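I started playing backgammon for money in my twenties, which is a grand way of saying Stavros Galanis took quarters off me in the back of a diner for most of a winter. I thought I was unlucky. I told everybody I was unlucky! Then one night Ingeborg Auer sat down next to me, watched 10 games without saying much, and asked why I kept taking the cube when I was so far behind.

I didn't have an answer. I think I just hated giving up a point.

So that October I bought a notebook and wrote down every double I was offered, whether I took it and what it cost me. By spring I had 944 of them (my handwriting gets worse and worse as you go) and the pattern was pretty embarrassing. I was fine at moving checkers. I was terrible at folding, and even worse after 11 p.m. when I was already down a few bucks and wanted it back before the coffee ran out.

My rule these days is simple. I bring 17 dollars, and when it's gone I go home. Stavros thinks this is hilarious and offers to lend me more every single time - he's a generous man when he's winning.

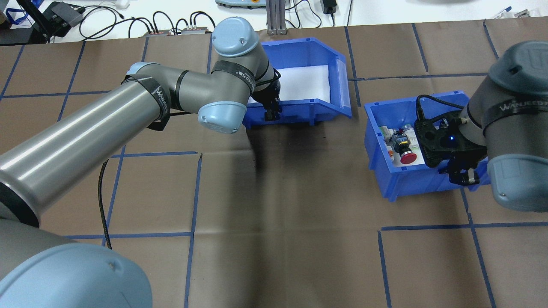
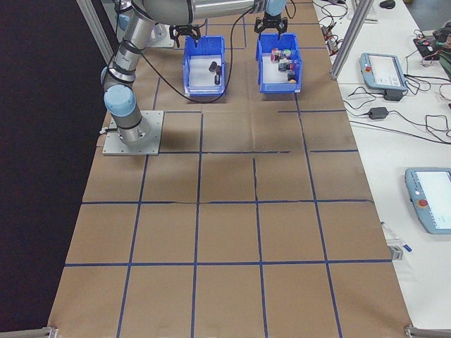

The notebook is still going, by the way. I'm up to 2185 doubles now and on the third volume, and I still take too many bad ones when my back game looks pretty. Ingeborg says I should burn the first volume. I'm keeping it. Next month I want to go through just the gammons, which will probably hurt, and I'll post the numbers when I have them.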